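Rojanasak Grader: a long month with a cordless polisher

Filed under Garage, Detailing, Used once and hung on a nail

I have owned four machine polishers, and three of them are in the cupboard where I keep the things I don't want to discuss. The Grader is the fifth. My neighbor has already asked if he can have it when I'm done.

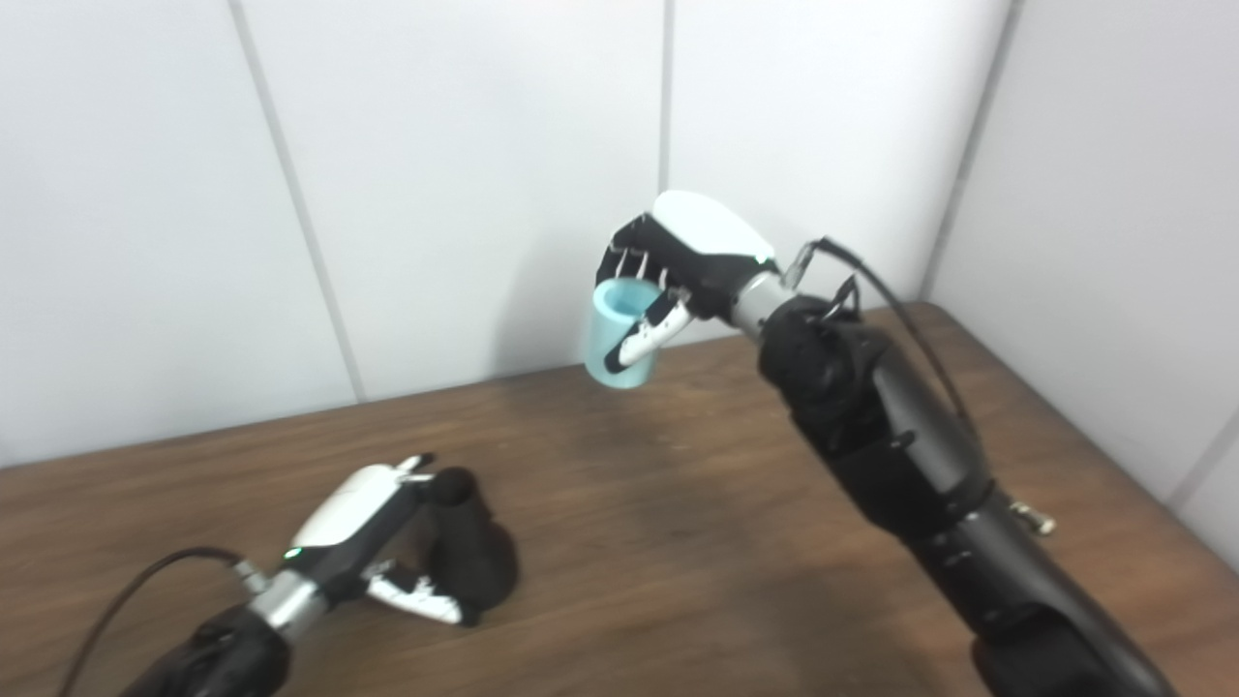
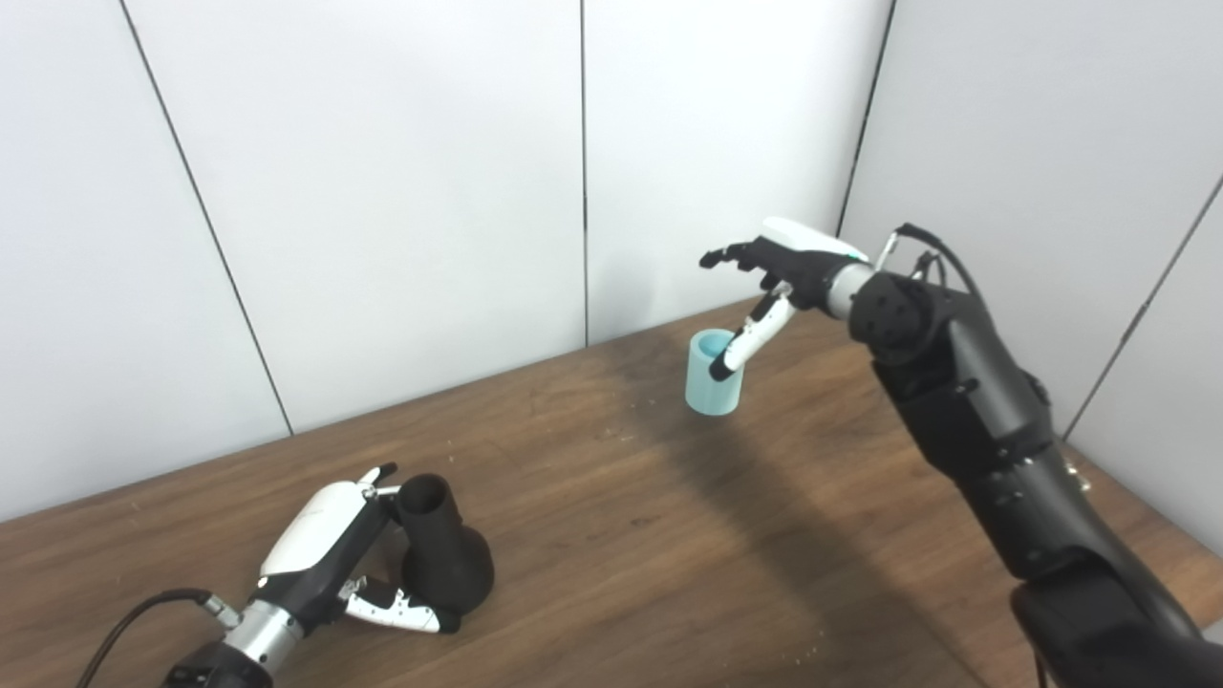
Words: Jaime Bettencourt
Car supplied by: Heiðrún Hjaltadóttir, against her better judgment
Posted in August | Tools | 71 comments

The car first. Heiðrún's Sitier coupe is dark green, elderly, and has lived its whole life under a lime tree. If you've never owned a car that lived under a lime tree, picture a nice coat of paint that somebody has gone over with a pan scourer and then glazed like a ham. She wanted it presentable for the club run. I wanted to find out if a $255 cordless polisher could do what my corded one does, minus the part where I drag a cable across a wet fender.

The Grader comes in a fabric bag with two batteries, a charger, three foam pads and a manual that warns you on page one against polishing animals. The machine itself is shorter than I expected and nose-heavy. You get used to it. Your wrist gets used to it around the second door and then stops getting used to it around the fourth panel, when you remember you are no longer twenty-six.

It's a dual-action machine, meaning the pad spins and wobbles at the same time, which makes it very hard to burn through paint by accident. I have burned through paint by accident (a Jovier wagon, mine, we don't need to go into it) so this matters to me. Speed is on a little thumbwheel numbered one to six. One is for spreading product. Six is for frightening the dog. Everything useful happens at four, and I suspect the other numbers are there for company.

On the Sitier's hood, with the medium pad and an ordinary cutting compound, I had most of the swirls out in four slow passes. The deeper scratches stayed, as deeper scratches do. The roof took longer, mostly my fault for starting it in direct sun and baking the compound on like a pie crust. By the time I got to the trunk lid I had found a rhythm and was feeling pretty pleased with myself, and that was when the battery died.

So, the batteries. The box promises 40 minutes each. I got a bit less than that at speed four and a lot less at five, and a recharge takes long enough to eat lunch, regret lunch, and mow something. Two batteries did a little over half the car. If you're touching up a hood before a show, fine. If you're doing a whole car in one go, buy a third battery or invite someone over who likes to talk.

Other gripes, in the order they annoyed me. The trigger lock sits exactly where my palm goes, and I switched it off by mistake more times than I'd admit to Heiðrún. The hook-and-loop on the finishing pad began to let go at one corner after the third wash. The bag has a pocket for everything except the pads. And the power light is on the underside, so to check it you have to turn the machine over and fling compound at your shirt.

What I liked: it's quiet. I started at 7 in the morning and got no complaints, and my street complains about wind chimes. It doesn't stall when you lean on it around a wheel arch, where my old corded one sulks. The spare backing plate is in the box and not an extra, and it's a standard thread, so your old pads will fit. And having no cable is worth a lot. I didn't know how much of my polishing career had been spent flipping a cord over my shoulder like a scarf.

Is it better than the corded machine at $100 less? For the finish, no. Side by side on the two doors I couldn't tell them apart, and neither could Heiðrún, who picked the wrong one with total confidence. You're paying for the convenience, and you're paying for it in installments of half a car.

I'd buy it again if I had a small car or a lot of patience. Heiðrún took the Sitier home very shiny and parked it back under the tree.

Rating: 7 out of 10
Good: quiet, forgiving, no cable, spare plate included
Bad: battery life, trigger lock, that bag
Price as tested: $255 with two batteries

Next up: Hannelore Reisinger tries a trolley jack in a gravel driveway.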